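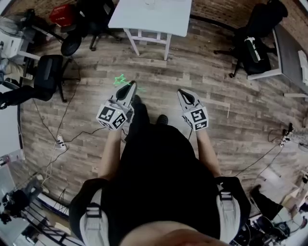

Figure 1. Two hand-held grippers and a green star-shaped object on the floor.

Unit 4: Housing Standards for Captive Marine Mammals
Handout, September 14, 2021

Scope

This unit covers pool size, water quality, and the review process a display facility goes through when it changes either one. Whales and dolphins are treated first. Seals and sea lions are in Unit 5, and the rules for them differ enough that the two sets of notes should be kept apart.

4.1 Pool dimensions

Most housing rules set four values for a pool: minimum horizontal dimension (MHD), depth, surface area, and volume. MHD is the diameter of a circular pool, or the longest straight line across the shortest side of any other shape. Read the definition closely. A long, narrow pool can have a large surface area and still fail on MHD.

Each value is tied to the adult length of the longest species housed in the pool, including animals that have not reached adult length. When two species share a pool, use the larger requirement for every value.

Worked case. The Sirkmont facility proposes a main pool 80 feet across and 18 feet deep, joined by a gate to a holding pool 60 feet across. The holding pool is shallower. The two pools may be counted as one only if the gate stays open and every animal can pass through it freely. If the gate is closed at night, each pool is assessed alone. Students often miss this point in the written assignment.

4.2 Water quality

Coliform bacteria are the standard indicator. Under the limit used in this course, a sample must not exceed 1,000 MPN per 100 ml of water. A single high result does not by itself close a pool. Further samples are taken and averaged with the first, and corrective action follows if the average is over the limit.

Also recorded:
pH
Salinity, for closed systems
Any chemical additive, including chlorine
Water temperature

Records are kept by pool and by date. The Zesia log sheet used in the lab section has a column for each item. Leave no column blank; write NT if the test was not taken.

4.3 Public display and program content

Licensing rules may require a display facility to offer an education or conservation program. They may say little about its form. A trained-behavior show and a narrated feeding session can both meet the requirement, so a change from one to the other may need no new permit. A change to the pool usually does.

The Zotari case in the reader shows the order of steps when a permit is needed: application, staff report, public comment, hearing, decision with conditions. The conditions attached in May dealt with breeding and transfer of animals, though the application concerned only construction. Note which body attached them and under what authority.

Reading

Urbonaitė, chapters on enclosure design and on social grouping. Skip the appendix on transport.

Assignment

Using the Sirkmont figures, work out surface area and volume for the main pool. Assume a circular pool with vertical walls. Show all units. State whether the holding pool can be counted, and what you would need to know about the gate to be sure.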